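About Sadby

Sadby is a small bookkeeping and office help business, and we've been looking after the paperwork of shops, tradies, cafes and the odd hobby farm since Mitsuko Iwasaki set up a desk in the back room of her house in Ballau. She had spent years doing the accounts for a furniture importer, and friends kept turning up at her door with shoeboxes of receipts. She'd make a pot of tea, tip everything out and start sorting. Eventually it made sense to put a name on it.

We moved out of the back room a good while ago, and the tea came with us. So did the habit of sitting down with people before we touch a single invoice. We like to know how your week runs, who opens the mail, whether you do your quotes at the kitchen bench at night or in the ute between jobs, and what you'd rather be doing instead (fishing, mostly, going by our clients!).

Plenty of what we do now happens on a phone. You snap the receipt, send it through, and it lands in the right folder with the right name on it. If you've never done it that way, we'll happily sit beside you until it feels normal, and we won't sigh if you ask the same thing three times.
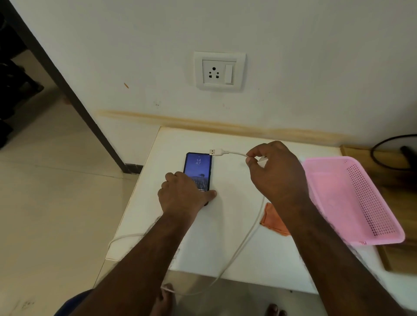 Who we look after

At the moment we have 72 regular clients. Some have been with us from the beginning, including Han, the noodle shop two doors along from our first proper office, and Hunivora, a native plant nursery that began as a weekend stall and now supplies councils up and down the coast. We're terribly fond of both and will tell you about the dumplings whether you ask or not.

Most of our clients are sole traders or families in business together. We know that can be a lovely way to work and also a tricky one, particularly when Mum does the wages and would quite like to stop. We've helped with a fair few of those handovers, and we try to go at a pace that suits everyone at the table.

How we work

You'll have one person looking after you, and you'll have their direct number. They'll do your books each month, chase up anything that's missing, and ring you well before a payment falls due so it doesn't spoil your morning. Our fees are set at the start of the year and we don't charge for phone calls. A first chat is free and usually takes an hour, longer if you bring a dog.

Our office is open from 8.30 in the morning, and we close for a fortnight every June once the worst of the end-of-year preparation is under control. Paper is still welcome, by the way. Shoeboxes too.

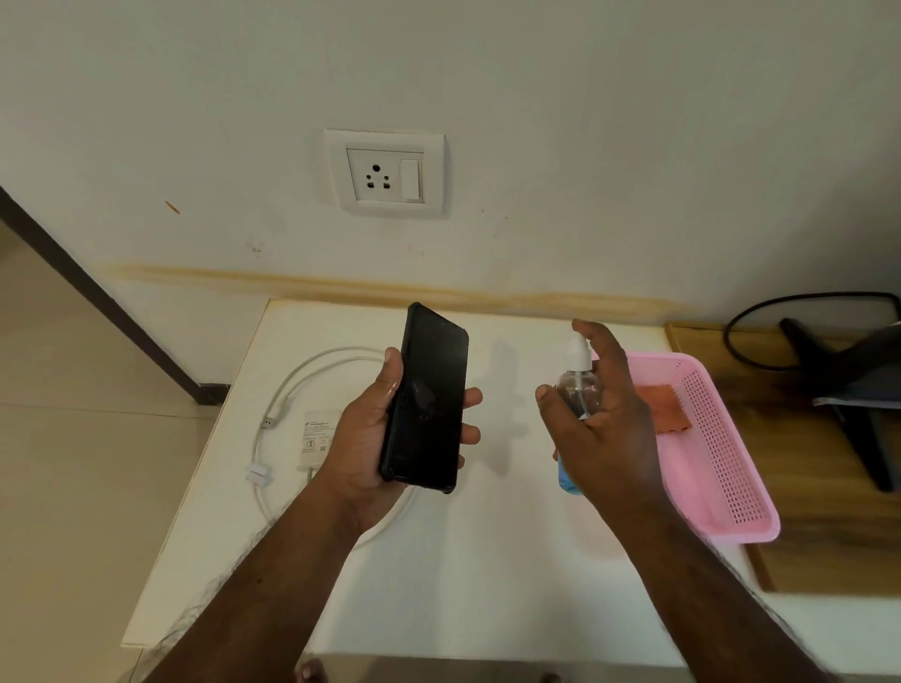

Reading time: 2 minutes (426 words to this point)

A bit more about Mitsuko

Mitsuko still does the books for a handful of her earliest clients and trains everybody who joins us. She'd like it known that she keeps a spare pair of glasses in every room and that a ledger ought to be readable by whoever picks it up next. Outside work she sings alto in a community choir and grows more zucchini than any one household could possibly eat, so please take some when you visit.

If you think we might be a good fit, give us a ring or drop in. The kettle's by the front window.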